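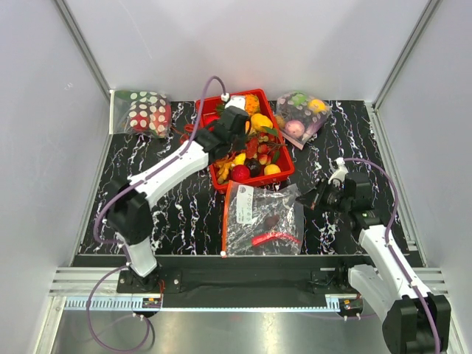 Two arms reaching into the same cell still spend too much of their time waiting for each other, one integrator wrote on the Maltis user forum last week, and a planner that reserves space by the second would be worth more to the shop than a faster arm. Release 3 of the Maltis motion stack, posted on 24 May 2026, is largely a response to that complaint.

The main change is in how the planner handles shared workspace. Earlier versions locked a fixed zone whenever one arm entered it and held the second arm outside until the zone was released. Release 3 replaces the zone lock with a time-indexed reservation table. Each arm submits its planned path as a series of swept volumes with start and end times, and the second arm may enter any volume whose reservation has expired. If a grasp runs long, the reservation is extended and the waiting arm replans from its current pose.

According to the release notes, the table is refreshed at 60 Hz. The test suite shipped with the package contains 1820 recorded bimanual episodes, most of them picks from trays and baskets of mixed items such as artificial fruit, along with items in clear plastic bags. The episodes can be replayed against a user's own cell geometry before any hardware is moved.

Perception has been changed less. The segmentation module, supplied by Prallmont, now reports a separate confidence value for transparent packaging. Bags and film tend to return poor depth, and the old module often merged a bag with whatever was inside it. The planner can be told to treat any low-confidence region as solid, to approach it at reduced speed, or to request a second view. The default is reduced speed.

Cable handling remains a manual setting. Users enter a keep-out margin for externally routed cables, and the planner adds it to the collision model of each link. The notes state that the margin does not follow the cable's shape as the arm moves, and that cells with long loops above the wrist should use a larger value. A dynamic cable model is on the list for October.

Ingvarsson, which maintains the simulator bridge, has published a matching update. Scene files from Release 2 load without conversion, but saved zone definitions are ignored and a warning is written to the log. Configurations that depend on zone priority have to be rewritten as reservation priority. The migration script covers 11 of the older parameters and lists the rest for manual review.

Two known issues are given. The replanner can oscillate when both arms hold equal priority and their targets lie close together, and the log viewer drops timestamps on paused episodes. A fix for the first is in testing at Dorkero.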